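Bench rules for a two-arm cell

I rewrote our bench rules in February. The old set ran to 18 pages and people signed it without reading it, me included. The new one fits on a single sheet taped beside the e-stop. Most of it came out of the box-folding work, where two arms share a small floor and one carton. 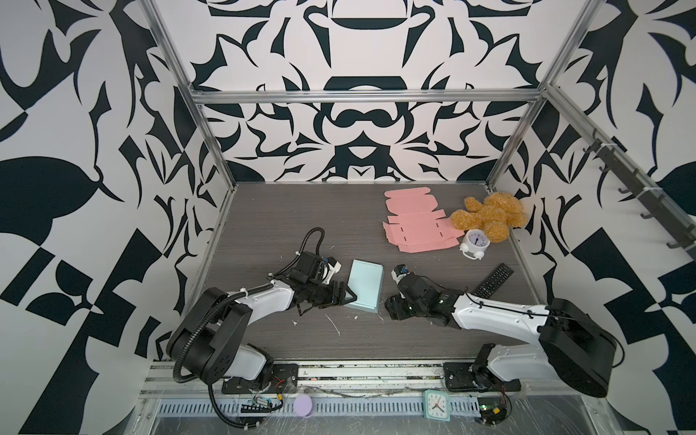

Augustina Asante
Cell safety and procedures, Flindar

First rule: declare what's on the floor. If an object isn't part of the task, it can stay, but it goes on the run sheet by name — teddy bear, remote, alarm clock, the lot. An undeclared object means the run doesn't count, even if neither arm went near it.

Second rule: the front rail is not a shelf. I'm still losing this one. Small things get parked there between runs, right beside the boards and their wiring.
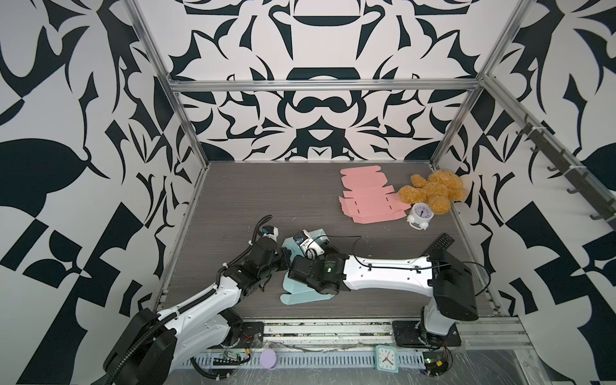 Third rule: slow speed whenever both grippers are over the same blank. We cap it at 90 millimetres a second. Hermine Aebischer wanted it higher and we argued most of a Wednesday. The cap stayed, and she gets to reopen it after 500 logged folds. We're at 258.

Cable checks come before power-up, with a hand run along each arm from base to wrist. Cut zip ties go in the bin, not the tray. 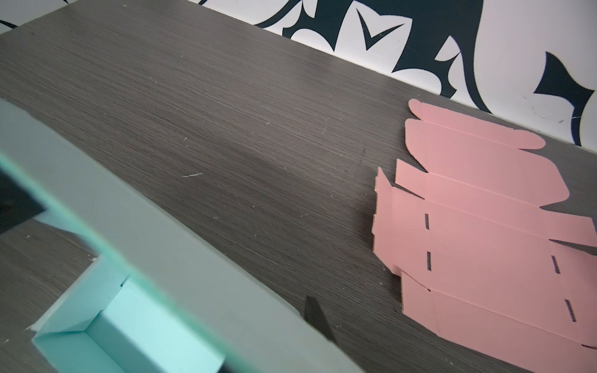
What I left out

There's nothing on the sheet about floor cleaning. Dirceu Sales thinks specks and scratches should be logged, as the wrist cameras pick them up. I'd sooner have a wipe-down at the start of each shift and leave it there. We'll try it his way for a month and I'll update the sheet if it sticks.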